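# El tercer disco de Otis Baptiste

Tollholm, 16 de septiembre de 2018

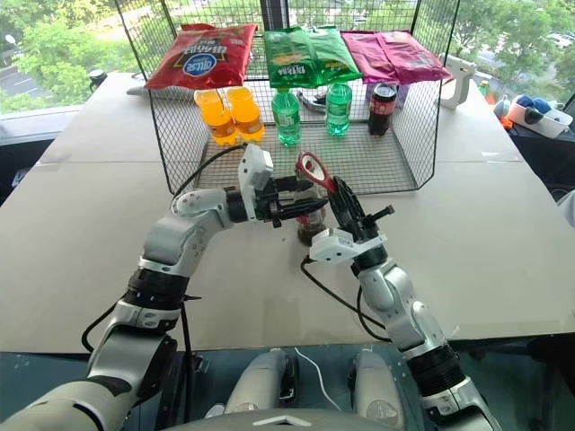 *Una botella de plástico transparente sobre la mesa, entre dos brazos robóticos.*

Otis Baptiste toca el saxo barítono y lleva años evitando los solos largos. En «Clatby», su tercer disco como líder, el más extenso dura dos minutos y llega casi al final, cuando el contrabajo ya ha dejado de marcar el pulso.

El cuarteto grabó en directo, sin auriculares ni separación entre músicos, en una antigua sala de baile de Stellden. La batería se oye lejos. El piano, en cambio, está tan cerca que se distingue el pedal en los pasajes lentos. Baptiste escribió las piezas en abril, en hojas sueltas, con indicaciones de registro y de silencio pero casi sin melodías completas. De las 18 hojas quedaron siete.

La primera, «Begay», se apoya en una sola nota grave que el barítono sostiene y ensucia poco a poco. El contrabajo entra con arco y durante un rato cuesta saber quién suena. «A mí me interesa ese momento de confusión», dice Baptiste. «Si el público lo resuelve enseguida, hemos tocado demasiado claro».

La segunda cara es más irregular. Hay una balada que no termina de arrancar y un dúo de piano y batería que habría ganado con menos material. El cierre recupera la tensión del principio, esta vez con clarinete bajo, instrumento que Baptiste no había grabado hasta ahora y que toca con un sonido seco, sin vibrato.

La edición en vinilo consta de 257 copias numeradas. El cuarteto presentará el disco en Tollholm, en dos pases la misma noche, y después en Stellden, en la sala donde se grabó. El repertorio incluirá las siete piezas, en un orden que el grupo decidirá antes de salir a tocar.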